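About Korkico

Last updated: December

Hello, and thanks for having a nose around! I'm Gerardo Russo, and Korkico is my little button shop. Well, mostly buttons. We also do buckles, toggles, hooks and eyes, and a drawer of press studs that I really must sort out one of these days.
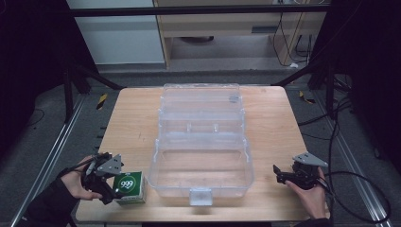 I came to buttons by way of tailoring. I did 8 years of alterations in the back of a dry cleaner's, taking up trousers and letting out waistbands, and the part of the job I always liked best was when somebody brought in a coat with one button missing. Could I match it? Usually not exactly, but I'd get close, and I started picking up old cards of buttons wherever I found them so that next time I'd get closer. You can guess the rest. The spare room filled up, then the hall, and my wife asked (very nicely) whether I might think about selling a few.

So I did. The first website was dreadful. It had orange writing, and you had to email me to ask whether anything was in stock. Then Aldo Leone came along. He'd bought a set of horn toggles from me for his father's duffel coat and wrote back to say the toggles were lovely and the website was giving him a headache. He rebuilt it over the winter and he's been my business partner ever since. Aldo does the orders, the post and the sums. I do the buying and the matching, and I write the newsletter when I remember.

These days we have about 2,000 different buttons listed, and a fair few more waiting for me to measure them. We sell new ones as well as old. The new ones come mainly from two small makers: Ganov, who do our corozo and plain shirt buttons, and Patrício, who do the leather football ones you see on cardigans. The Tema range is our own. It's a set of coat buttons in 7 colours, and I fussed over those colours for so long that Aldo threatened to pick them himself. The dark green is my favourite. The mustard sells better, I'm sorry to say.

The matching service is still the bit I enjoy most. Post us a button, or a good clear photo with a ruler next to it, and I'll have a rummage. Tell me how many holes it has, whether there's a shank on the back, and what the garment is, because a blazer button and a cardigan button take very different wear. If I find a match I'll send you the price and you can decide. If I can't, I'll suggest the 3 nearest things we've got and you get your button back in the post either way. There's no charge for looking!

A few things people ask. Yes, we sell single buttons, and no, you don't have to buy a whole card unless it's an old one still stitched on (I can't bear to cut those). Yes, we post abroad. We don't dye buttons to order any more, I tried it and ruined two saucepans. We do buy collections, so if you've inherited a tin and don't sew, drop us a line before you take it to the charity shop.

We don't have a proper shopfront, but you're welcome to come and look by appointment. Mornings are best, before the parcels go out. Bring the coat with you if you can, it's so much easier to choose with the cloth in front of you, and I'll put the kettle on.

Gerardo

Filed under: About us, Our story

Recent from the newsletter
Sewing on a shank button so it stays put
Corozo or plastic for shirts?
How to measure a button in lignes
New in: Tema coat buttons in mustard
What to do with a tin of odd buttons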